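Radus Round Fruit Plate, Light Blue

I sell kitchen things for a living, so I get through a lot of plates, and most of them go back on the shelf after a week. The Radus stayed out. It's a plain round plate in a soft light blue, made for the middle of the table, and I've been piling fruit on it since September (mostly citrus, because that's what we eat in this house).

The color is what sold me. Oranges look terrific against it! Something about that pale blue makes even a very ordinary orange look like you went to a market for it. White plates never did that for me, and the dark green one from the same maker, the Majali, swallowed everything I put on it.

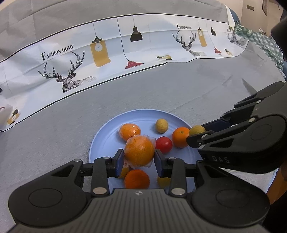 Radus plate in light blue, with mixed small fruit.

It's a flat shape, so you see all the fruit at once and the stuff at the back doesn't get forgotten. If you want to stack fruit high you'd be better off with a bowl — the Nisholm is the one I'd point you to, and it comes in the same blue. I like having one layer. I buy some of my oranges wrapped in clear plastic and some loose, and they sit side by side on here perfectly well. Add one red fruit and a few little yellow ones and you're pretty much done decorating.

Small fruit is where I use it most. Those greenish-yellow ones with the speckled skin and a bit of stem still on are my favorite for this, they give the plate a homegrown look next to the bright oranges.

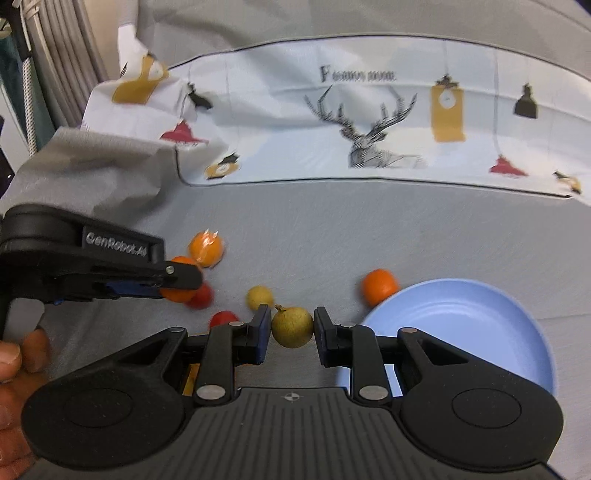
Details and ordering

Diameter: 14 inches
Color: light blue
Price: $47, or $9 off when you buy it with the Nisholm bowl
Care: dishwasher is fine, top or bottom rack
Ships in: 3 days, packed in a Urix box with paper padding

I wash mine by hand, but that's only because it takes up so much of the rack. No chips so far. If yours arrives with one, send me a note and I'll swap it.

Comments

bluekitchen: Ordered this for my sister and ended up keeping it. Bigger than I pictured, so measure your shelf first.

tess_m: Does the blue match the older Nisholm bowls? Mine is a few years old and leans a little gray.

Reply from the shop: Close but a touch brighter — I'd keep them in separate rooms if you're picky like me.

orchardlane: Mine holds roughly a week of clementines for two people. Would love a smaller one.

Last updated in November

Contact the shop | © Radus Table Goods | Back to top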